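3.2 Bedding, lighting and reported sleep

The second part of the survey dealt with the bedroom itself. Households in Narnness and Hlongwane were sent a four-page booklet in October 2021, and 200 usable copies came back. Respondents gave the age of their mattress, the number of pillows they slept with, the kind of top cover they used and the type of light left on after the main lamp was switched off. They also kept a sleep diary for 39 nights, following the method set out by Mtshali and Fourie in their earlier pilot.

Low-level lighting was more common than we had expected. Many respondents kept a warm lamp or strip light on until they were ready to sleep, and a smaller group left it on all night (Figure 4).
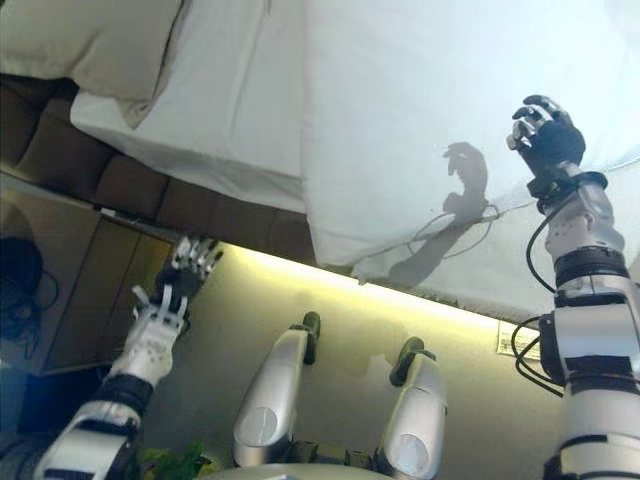 Those in the second group reported waking more often, although the difference was small once age was taken into account. Shift workers were left out of this comparison. Their diaries were often filled in during the day and could not be matched to the lighting questions. Two households in Hlongwane had power cuts in January and their entries for those nights were also removed.

Answers about bedding were harder to sort. The booklet used the word "throw" for any loose cover laid over the sheets, but some people counted it as a blanket and others as decoration. Fourie went back to the unclear replies by telephone and recoded them. After this, nearly 90 respondents were placed in the group that kept a throw on the bed.
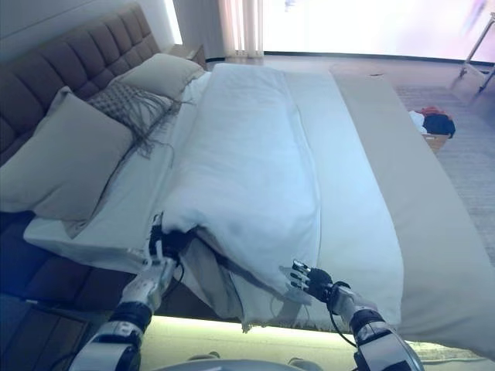 Of these, most said that they pulled it over themselves in the early hours, when the room was at its coolest. Room temperature was logged with an Arlow sensor placed at mattress height, away from windows and heaters. Readings were taken every hour and averaged over each night. The sensors tended to drift upwards in the last week of the diary period, and the correction applied is given in Appendix B.

Figure 4. Beds and bedroom lighting.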